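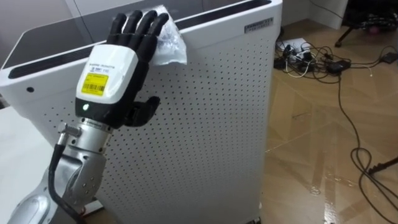

Re: [cell-maint] Olton cell, hand connector

On the Olton list, Govindasamy wrote:
> Thumb drops out when the wrist turns past 126 degrees. The other
> 4 fingers keep working. Do we need a new hand?

Probably not. We had the same fault at Brorkby in July. Check the cable at the wrist collar before you order anything.

Power down, back off the ridged knob and look for bent pins. Ours had 2. Straighten them, seat the plug and tighten by hand only. Leave some slack in the black cable below the connector, then rerun the Wurosura finger test 4 times with the wrist at full turn.

If the thumb still drops out, swap the cable and send me the log. I still need your firmware version too.

Brorkby cell maintenance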